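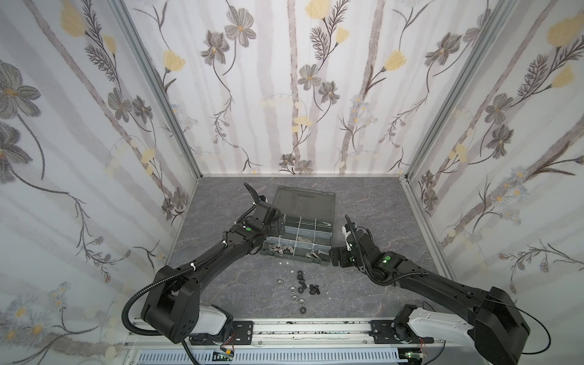 Subject: Re: [flestville-health] Winter outbreak plan, who is meant to be in charge?

Hello all,

I have had a chance to read the draft plan the district put out in June, so I can answer some of the points in the message quoted further down. I went to the open session at the Gkikas Hall as well and took notes. Corrections are welcome if you were there and heard it differently.

> I've read the summary twice and still can't tell who makes the
> decision to open the extra clinic if we get another bad flu winter.
> Last time the surgery said it was up to the district and the
> district said it was up to the surgery. My mother waited 8 days
> for a jab that was meant to take two. Is there one person in
> charge now or not?

There is now one post, called the outbreak lead. The full draft covers it on page 2 but the summary leaves it out. The lead is appointed by the district and can open the clinic without going back to the surgery partners first. The surgery still supplies the nurses, and it can say it hasn't got any to spare, so there could still be an argument about staffing. I asked about this at the session and was told a staffing agreement is being written. There was no date for it.

The post is part-time from October to March and doesn't exist for the rest of the year. I think that is a weakness. The stomach bug that closed the primary school came in May.

> Also, who is Wivus and why are they getting our phone numbers?

Wivus is the firm that would run the text message service. If you are registered at the surgery and your mobile number is on file, you would get a text when the clinic opens and another when your age group is called. According to the draft they hold the number and the age group and nothing else, and the list is deleted at the end of March. You can opt out at the front desk or by writing to the surgery. The draft doesn't say whether you can opt out by replying to the text. I have written to ask.

People without a mobile would get a letter. The draft allows two working days for the letters to go out, which seems hopeful to me given how the post has been on the Clirkano side.

> And will it be at the leisure centre again? The parking was
> dreadful and there was nowhere to sit.

No. The leisure centre is kept as a reserve. First choice is the Gkikas Hall, which has level access from the rear car park and a bus stop outside. The 601 stops there, but the evening service finishes at 6.40 and the clinic is supposed to stay open until 8, so anyone coming by bus after work would have trouble getting home. Several people raised this. The answer was that the bus company would be "approached". I would suggest that anyone who relies on the 601 puts it in their written comments, as the officers said they count those and don't count what is said from the floor.

On seating, the hall has 100 chairs of its own.

Other things in the draft that may be of use:

Masks. Not required for visitors to the clinic, but available at the door. Staff would wear them.

Care homes. Both homes in Flestville would be visited by a nurse in the first week, so residents shouldn't need to travel. Home carers are in the same group as care home staff, which is a change from last time.

Schools. Heads would report absences to the outbreak lead each morning. The draft doesn't give the level at which anything would be done about it. I think it should, even if the lead is allowed to use some judgement.

Money. There is a table at the back, but the cost of the text service is shown together with printing and postage, so I can't tell you what Wivus would be paid.

Comments close at noon on the last working day of the month. You can send them by email or hand them in at the library, where there is a paper copy of the full draft. It can't be taken away but they will photocopy pages for you.

I have typed up my notes from the session and can send them to anyone who wants them. Please reply to me directly for those and keep the list for discussion.

Regards,
List member, Clirkano Road end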